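Shares 9 | Comments 2

Progress Report: Pillai Refillable Tank, Bench Program
To: Product management, Lornitano
From: Test bench, Brolgate
August 12, 2023

Where we are

The new top-fill seal is in, it fits, and the leak numbers are the best we've had since the Pillai project opened. I know the last report from Brolgate was mostly a list of things that dripped, so it's a pleasure to start this one differently. The bench has now run 465 full fill-and-drain cycles on the revised tank and we've logged every one of them in the shared sheet, including the ugly ones from the first week when the drain timer was set wrong and half the tanks sat upside down overnight.

The short version for anyone reading this on a phone: the seal is good, the coils are nearly good, the airflow ring still needs work, and the packaging text hasn't moved at all. Details follow in that order.

The seal

You'll remember that the old design used a flat ring under the cap. It worked fine on a fresh tank and then took a set after a while, and once it had taken a set the liquid crept up past it whenever the tank got warm. The complaint cards from the shop all said some version of "found it sitting in a puddle."

The revised ring has a lip on the inside edge, so the pressure in the tank pushes the lip against the wall. It's a bit thicker too. We had to ask Jiron to open up the groove in the cap by a hair to make room, and they turned new caps for us faster than I'd dared to ask for. They also caught a burr on the inner thread that we had been blaming on the glass for months. Please thank them if you're on a call with them before I am.

For the tests, tanks were filled to the line, capped by hand, laid on their sides on blotting paper, warmed, cooled and checked. Then drained and filled again. We used the thin liquid for most of it, the one that finds its way out of everything, and the thick dessert blend for the rest. Any mark on the paper counted as a leak, even a pinhead. By that rule nine cycles out of the 465 left a mark. Most of those trace back to one tank with a chip in the glass, and I've left it in the count so the figure stays honest. I'd like to get another set of glass in from a different batch before anyone puts a leak claim on the box.

One thing we didn't expect: the new cap feels much nicer to turn. There's a soft stop at the end that the old one never had, and everyone who picks one up does the same thing, opens it and closes it again a few times for the fun of it. If marketing wants something to talk about, I'd start there.

Coils

Good progress here as well, with one open question.

The mesh heads from the second supplier are behaving. Flavor holds up well through the first several fills and then tails off slowly, where the wire-wound heads used to be great for two days and then taste like a burnt raisin. We keep a tasting log at the bench and the comments in it have gone from mostly rude to mostly cheerful. My own favorite so far is the higher-resistance head, which is quiet and a little cool and lets you taste the fruit in a fruit blend. The lower-resistance one makes a lot of vapor and drinks liquid like you wouldn't believe. Both have their fans on the bench and I'd be sorry to lose either.

The open question is the cotton. On the mesh heads the ports are cut slightly large, and if the cotton isn't packed right up to the edge of the port you get a gurgle on the first few draws. It clears with a flick into a tissue, and experienced users will do that without thinking, but a first-time buyer is going to think something's broken. The supplier has offered either a smaller port or a denser cotton. I've asked for samples of both. My bet is on the denser cotton, only I'm a little worried about how it'll wick with the thick liquid, and a dry hit is a far worse thing than a gurgle.

We've also been keeping the used heads instead of throwing them out. There are 908 in the bins now, sorted by supplier and by what finished them off. Cutting a few open each Friday has taught me more than any of the meters have. The ones that died early nearly all show a dark stripe down one side of the mesh, which says the mesh wasn't sitting centered in the cotton. I've sent a handful to the supplier with the stripe marked in pen, and they wrote back the same day to say they'd look at the jig that holds the mesh during assembly. That's exactly the sort of answer you want to get!

Airflow ring

Less to cheer about. The ring is still too loose on some tanks and too tight on others. On the loose ones it wanders in a pocket and you pull it out wide open when you'd left it nearly shut. On the tight ones you end up unscrewing the base when you only meant to give yourself a bit more air, and then you really do have a puddle.

We tried three grades of o-ring and settled on the middle one as the least bad. The real trouble is that the slot the ring rides in varies from base to base, and no o-ring is going to fix that. Jiron knows about it and has a revised drawing with a small spring tab in place of the o-ring. I love this idea. It would give a light click at each setting, it would take up the slop, and there'd be one less rubber part to go missing in somebody's sink. It does mean a change to the base tooling, so the cost lands with you. I've put the drawing in the project folder with the quote next to it and I'd be glad to have an answer before the next batch is ordered.

If the answer is no, we can ship with the middle o-ring and sort the bases by hand into snug and loose. It's dull work but it can be done.

Glass, drip tips and small parts

- Glass: clear only for now. The smoked version looked terrific and hid the liquid level completely, so it's been shelved.
- Drip tips: the short one stays. The tall one got knocked over constantly.
- Spare seals: two in every bag, please, and not loose in the carton where they roll under the foam.
- Fill marks: the printed line is surviving wipe-downs now. The earlier ink came off on the first paper towel.
- Base contact pin: no change, no complaints.

Packaging text

This one is stuck, and it's partly my fault. I was supposed to send over the wording for the first-fill instructions and I've rewritten it too many times. The part people skip is the wait after the first fill, when the cotton needs to soak before anyone touches the button. I want that step to come first and to be in large type, and the current layout puts it fourth, under a picture of the battery. I'll send what I have this coming week and let your side do the trimming.

The adult-use and nicotine warnings aren't ours to write and I've left the space for them blank, as agreed. Could someone confirm that the size of that panel is final? The last two layouts had it at different widths.

The shop trial

The shop in Brolgate has had a small tray of the revised tanks on the counter for regular adult customers to take home and bring back with comments. The cards are coming in steadily and they're lovely to read. People like how it fills. They like that it doesn't look like a toy. A couple of them have asked whether the old coil heads will fit, and the answer is no, and I think we should say so plainly on the front of the box and on the website as well. There's an argument for a small adapter, but I'd rather see that effort go into the airflow ring first.

The one repeated gripe, apart from the ring, is price worry. Nobody on the cards knows what the Pillai will cost and they're all hoping it lands where the old tank did. I've told the shop to say it hasn't been decided.

Money and bench time

We're inside the budget for liquid, cotton and glass. We're over on caps, on account of the groove change, and under on shipping, since Jiron has been putting our parts in with their own deliveries and not charging for it. Put together it comes out close to level and the sheet has the lines broken out if you'd like to check them.

The warming cabinet needs a new door gasket. I've ordered one out of the bench allowance and it doesn't need a sign-off. The second power meter is reading high again. It can be corrected for, but if there's any money left over in December I'd like to put in for a replacement.

What's next

Cotton samples from the supplier, both kinds, run with thin and thick liquid. Another set of glass for the seal test. A drop test from counter height, which we've been putting off because it's sad to break things that finally work. And a longer carry test, where each of us takes a tank home over the weekend in a bag or a jacket pocket and writes down what it did.

What I need from you: a yes or no on the spring tab, the final size of the warning panel, and somebody to look over the first-fill wording once it arrives. The spring tab is the one with a clock on it.

It's been a really good stretch on the bench. Come by and try the cap.
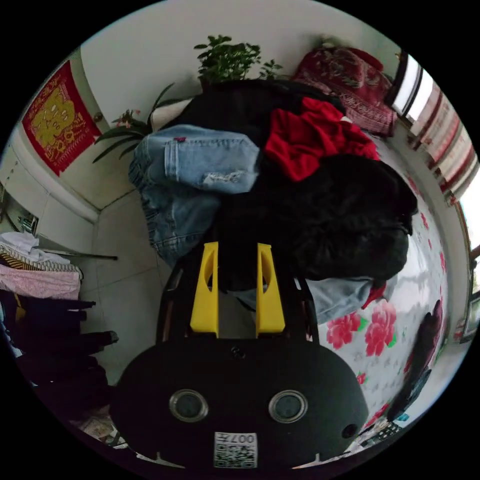 Clothes piled on the bed.

Contact the bench | © 2023 Lornitano | Back to top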